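The Trouble With the Sleep Debt Chart

The psychologist who runs the sleep lab at Plukthorpe did not want to talk about the chart. It had been on the wall of every staff room in town since March, she said, and she was tired of being asked whether it was hers. "It is not mine. I would have put error bars on it."

The chart comes from Villca, a wellness program that tells employers their people can "pay back" lost sleep on weekends and recover their mood by Monday. It rests on a survey of 316 office workers who rated their own rest and their own temper on the same form, on the same afternoon.

"So a person in a bad mood says they slept badly," she said. "Of course they do. Ask me on a bad day and I haven't slept well since college."

I asked whether the survey was worthless. She took a while to answer. "No. It tells you how 316 people felt at their desks. The trouble starts when you print an arrow from one box to the other."

Her own group spent three years on a similar question, using diaries and wrist monitors, and found a link between short nights and irritability that she calls "real and fairly dull." Some people snapped at everyone after one short night. Others went a week and seemed fine, or said they were. The weekend effect, the part Villca sells, came and went depending on how it was measured.

She is no kinder to the apps. Ladico, which scores users' nights out of 100, sent her a summary of up to 2000 nights and asked for a comment. She asked for the raw numbers -- twice -- and got a brochure.

Does she think people worry too much about sleep, then? "Some do. I can't tell you how many, and I'd be suspicious of anyone who could." She still goes to bed at ten. 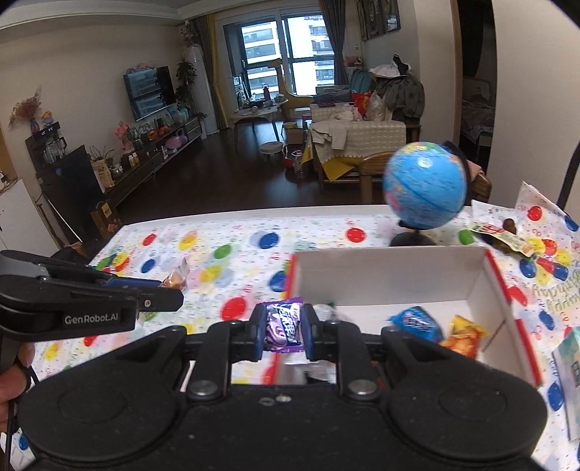 Plurnurent wrote that the wrist monitors deserve the same suspicion as the survey, given how often they take lying still on a couch for sleep, and asked why the diaries and the monitors weren't reported separately.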